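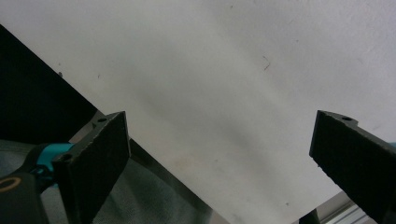

Figure 13. Fingers open over the work surface, nothing in the grip.

Section 4: First shift with the hand-held gripper

By now the Evix tool is charged and paired to the bench computer (Section 3). The next hour is the fun part! You will teach the cell your own way of picking up a part, and most people at Dreslow are surprised by how quickly the arm starts to move like them.

You need a clear stretch of bench, one tray of parts from the Caruso line, and a second person for steps 6 to 9.

4.1 Check the fingers

1. Open the grip all the way and look at both fingers from above. Chips and scuffs along the top rim are normal wear and do not affect the grip.

2. Look at the screw holes near the tips. If a screw has worked up above the rim, tighten it with the small hex key in the lid of the case.

3. Run a cloth along the flat inner faces. Oil from the parts builds up there faster than you would expect, especially after a long run of bushings.

CAUTION: Keep your free hand out of the gap while the trigger is live. The fingers close with enough force to pinch badly.

4. Wipe the bench. Old stains and pen marks can stay, but swarf and crumbs of packing foam should go.

4.2 Record your picks

5. Hold the tool the way you would hold a cordless drill, elbow loose. Stand or sit, whichever you do on a normal shift.

6. Ask your partner to set one part on the bench. Any angle will do, and odd angles are welcome.

7. Press the green key on the bench computer, wait for the tone, and pick up the part at your usual speed. Put it in the tray and release.

8. If you fumble, keep going. A pick where you had to regrip is worth saving, so please don't delete it. The arm learns a lot from watching you recover!

9. Swap places after 42 picks. Wrists get tired before people notice, and Brynhildur Bjarnason on the packing side has asked every team to stick to this number.

Note: A full set for one part is 555 picks. Teams of two usually spread this over several days in between regular work. The counter at the top of the screen carries over when you log out.

4.3 Hand over to the arm

10. Choose Send Set, enter your initials, and leave the bench computer on overnight.

11. The next morning, start the arm at half speed with an empty tray and stay within reach of the stop button for the first run.

12. Watch where it hesitates. Write the part number and the position on the cell sheet, then record a few more picks of just that case.

CAUTION: Never reach into the arm's space to straighten a part while it is running. Press stop first, even at half speed.

4.4 What changes in your day

Before the cell opened in Plornach last June, sorting Caruso parts meant 3000 reaches a shift for one person. The arm now takes the plain ones, and you get the mixed trays, the damaged parts and anything new. It is more interesting work, and shoulders feel the difference by lunchtime. Hugo Nieto moved from the sorting line to setting up new parts and now trains the evening crew.

Some things are harder. You will spend more time looking at a screen, and the first week with a new part is slow. Plan for it, and tell your lead if the daily target hasn't been lowered for that week. It should be.

Your name stays with the sets you record. They are used for teaching the arm, and your pick times are not shared with shift planning. Questions about this go to Macarena Rivas.

4.5 End of shift

13. Close the fingers, set the tool in its case with the grip facing the hinge, and plug in the charger.

14. Log out on the bench computer and return the cell sheet to the rack by the door.

Spare fingers and screws: ask Julián Goicoechea at the tool counter. Replace both fingers together, then repeat the checks in 4.1 before recording again.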